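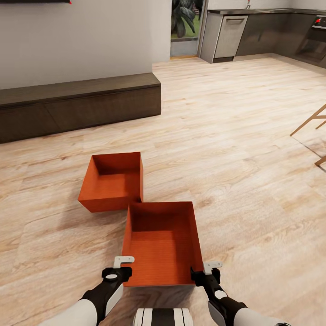

Two boxes, two grippers, one simulated living room. The near box is the one we're after.

7 min read

I've been promising a post about the box work for ages, and every time I sit down to write it something breaks and I go off to fix that instead. So tonight the simulator is churning away on the other screen, I've got toast, and I'm going to get it all down before the next thing falls over.

Quick recap for anybody who's only here for the bread posts (hello, more rye soon). My job is teaching two-armed robots to pick up things that are too big for one hand. Mostly in simulation, because a simulated robot can drop a box all night long and no one downstairs complains. The project is called Wistalero, the simulator we use is Skullell, and the whole thing has been eating my life since August.

The task sounds daft when you say it out loud. There's an open box on the floor. Get one gripper on each side of it, squeeze, lift it, hold it level, put it down where you're told. Any toddler can do it! But a toddler has a whole body's worth of feeling to go on, and our robot has cameras, joint readings and a fairly dim idea of where its own elbows are.

The old way (well, my old way) was to treat each arm as its own little problem. Left arm learns to go to the left wall, right arm learns to go to the right wall, and then you close the gap and hope. It works beautifully as long as both arms arrive at the same moment. If the left one turns up early it gives the box a shove, the box slides or twists, and now the right arm is reaching for a wall that has wandered off. You get this sort of polite shuffling dance across the floorboards. I have watched so much of it. At one point I had a run where the robot pushed the box all the way under a stool and then stood there squeezing thin air, very confidently.

So the method I've been trying since the summer is what I've been calling "meet in the middle", which is a rubbish name but it's stuck. The policy doesn't predict two separate hand positions any more. It predicts a single point between the hands, a tilt, and a gap. Where the middle should be, which way the pair should be turned, and how far apart the hands should sit. Then a bit of plain old maths turns those into targets for each arm, and if one arm is lagging the other one slows down to match it. The hands can only ever close at the same rate, from both sides.

I really want to stress how un-clever this is. Somebody who works on cranes or forklifts would look at it and say "yes, obviously". There's nothing in it that needed a big network or a huge pile of computing. But it changed what the learning part has to learn, and that turned out to be most of the trouble. Before, the poor thing had to discover from scratch that the two hands had anything to do with each other. Now it's baked in.

For training I recorded 242 demonstrations, all by me, driving the arms about in the simulator with a pair of hand controllers. Some of them are lovely and some of them I did after lunch. I kept the wobbly ones in, as long as the box ended up where it should, because I'd found earlier that a robot which has only seen perfect approaches has no idea what to do when it's slightly off. The wobbly ones show it how to get back.

Then the test. I ran 2,004 attempts overnight (it should have been 2,000, but I set the batches up wrong and couldn't face doing it again for the sake of a round number). Each one starts with the boxes somewhere different on the floor and a different bit of mess around them, and I score it as a success only if the box leaves the floor, stays fairly level, and gets put down again without tipping. The old two-separate-arms version failed so often on the angled boxes that I'd stopped looking at those clips. The new one got through most of them. I'm being vague on purpose about the exact rate, as I found a mistake in my scoring script on Tuesday and I'd like to rerun the lot before I put a figure in public. The mistake didn't flatter me all that much, but it did flatter me.

What I can tell you is where it goes wrong, which to me is far more interesting anyway.

The biggest one is the second box. You'll have noticed there are two in the room. With only one box on the floor the task is nearly boring now. Put another of the same colour close behind it, corner almost to corner, and all sorts of silliness begins. Sometimes the middle point gets dragged backwards, as though the robot has decided the pair of them are one long lumpy box. Sometimes it picks the near one, sets off, and changes its mind halfway! I'd assumed this would be worst when the boxes were lined up neatly, but it's much worse when they're staggered, with one off to the side. My guess is that the staggered pair looks quite a lot like one box turned at an angle if you squint, and the policy does squint, in effect, because I shrink the camera pictures down quite brutally to keep training quick.

I tried feeding it bigger pictures. It helped a bit and made everything crawl. What helped more was moving the second box around during demos so that it was a constant nuisance. Not a very glamorous fix, but there we are.

The next one is the starting pose. Hands out either side of the box, near its front edge, not touching yet. From there it does well. If I start the hands further back, nearer the robot's own body, it tends to close too soon and grab the very front of the walls, and then the box tips its far end down as it comes up. You can lift an empty box like that and just about get away with it. I doubt you could with anything in it, and all the boxes in this round are empty, so that's a whole future post of misery waiting for me.

And then there's friction. Oh, friction. Skullell lets you set how grippy the pads are against the walls of the box, and it's extremely tempting to nudge that up a little when things are going badly. I did it in September and had a wonderful week. Then I put it back to something sensible and the wonderful week evaporated. I now vary it at random on every attempt, so I can't cheat even by accident, and the squeeze has got noticeably more careful as a result.

A few people asked last time why I bother with the whole living room when a plain grey floor would do. The short answer is that I did use a plain grey floor, for months, and I got a policy that fell to bits as soon as it saw a wooden one. It had learned "orange thing on grey" and not much else. So now there's a plank floor with grain in it, a long dark media console, a kitchen at the back with a dishwasher and an oven, stool or chair legs poking in from the right, even a plant outside the door. The robot couldn't care less about the oven. I just want it to have seen an oven and learned to ignore it. The room comes from a set called Atetmont and I've got 17 of them to rotate through. This one's my favourite, partly for the light on the floor and partly because I'd quite like the kitchen.

The real arms are next. We've got access to a Hattori rig for a fortnight and I'm nervous, in the way you are when you've been practising your French on an app and somebody French walks in. Simulated boxes have walls that stay the shape you gave them. Real boxes bend when you squeeze them, and the gap number in my method assumes the thing between the hands has a width that stays put. I've got an idea for letting the gap give a little and following the squeeze force down instead, but I haven't tested it on anything bendier than a simulated plank.

If you've done two-handed lifting on floppy things, please do shout in the comments. I'm especially keen to hear from anyone who's tried sharing one target between the two hands and hated it, as I've only got my own experience to go on and I'm obviously biased in favour of the thing I spent all autumn on.

Right, the batch has finished and one of the log files is empty, so I'm off to find out why.

Posted Thursday, November 10, 2022

2 comments · 17 shares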